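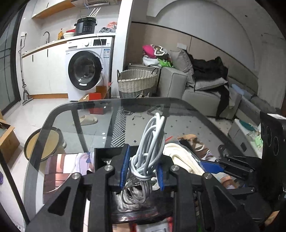 Heltari's reply to the last report asked for fewer hours and more variety: the reviewers would take a smaller set of recordings from more homes over a large set from one, and they wanted to know why cable handling was still lagging behind the other tasks. The work in this period was planned around those two points.

Valledholm Home Manipulation Data, progress report, second period
Prepared for Heltari by the collection team at Lemieux

1. Status

Collection is on schedule. The team recorded 393 demonstrations in the period, of which 343 passed review and have been added to the training set. The remainder were rejected and are kept in a separate folder with the reason for rejection noted against each one. Work was carried out in 4 homes. All demonstrations were made with the hand-held gripper, with a person doing the task and the camera on the tool recording it. No robot arm was used at this stage.

Spending is within the approved budget. The labour line is slightly ahead of plan because review took longer than expected. The travel line is behind plan by a similar amount.

2. Tasks covered

Three groups of tasks were recorded: picking up and moving soft goods, opening and closing kitchen cabinets, and handling loose cable. The first two follow the instructions approved in the first period, with no changes.

Cable handling was rewritten. Under the old instructions the operator started with a coil that had been laid out neatly on a clear surface. The learned policy did well on neat coils and poorly on anything else. Operators now work with the cable as it comes, tangled if it is tangled, and grip the bundle across several loops at once. In the living area recordings the bundle is lifted over a glass tabletop with household items on the shelf underneath. Glass is a hard case for the model. Objects below the surface show through it, and earlier versions of the policy reached for them as though they were on top.

Operators are asked to leave the home as they find it. Furniture, laundry and kitchen goods stay in place unless they are a trip hazard. This gives more varied backgrounds at no added cost.

3. Review and rejected recordings

Each demonstration is watched once at normal speed and checked against the tracking log. The main reasons for rejection were:

Tracking lost when the tool was moved quickly past a large glass door or another reflective surface.
Cable slipping out of the fingers before the lift was complete, with no second attempt recorded.
Operator's free hand entering the view and steadying the object.
Recording started late, so that the approach to the object was missing.

The second item needs a decision. A failed grasp followed by a good one is useful for training, and we propose to keep such recordings from now on if both attempts are complete. A failed grasp alone would still be rejected. The review form has a field for this already, although it was not used consistently before February and the older entries will need to be checked by hand.

4. Equipment

The gripper has held up well. The blue rubber finger pads were replaced on one unit after the surface became polished and thin cable began to slide. Pad wear is now checked at the start of each session, and the change is entered in the log so that recordings before and after can be told apart.

The mounting bracket on one unit worked loose during a session. Camera calibration was repeated and the recordings made after the last good check were set aside. Screws on all units are now marked with paint so that movement can be seen at a glance.

5. Training results

The Bromholm policy was retrained on the enlarged set. Cabinet tasks show no measurable change. Soft goods improved slightly, mainly on folded cloth. Cable handling improved on tangled starts but is still the weakest group, and most of its remaining failures come at the moment of closing the fingers, when the policy takes hold of a single loop and the rest of the bundle stays behind. More examples of the last few centimetres of the approach should help. Operators have been asked to slow down over that part of the motion.

6. Plan for the next period

Add homes with stone and dark wood tabletops, which are missing from the current set.
Record cable of other thicknesses and colours. Light grey is over-represented.
Record the same tasks in the evening under room lighting.
Begin keeping paired failed and successful grasps, subject to Heltari's approval.
Check the older review entries and correct the grasp field.

7. Decision requested

We ask Heltari to confirm the change to the rejection rule in section 3 before the next session is booked. If the rule stays as it is, the plan is unaffected apart from the fourth item in section 6, and the review hours set aside for it would move to the evening recordings.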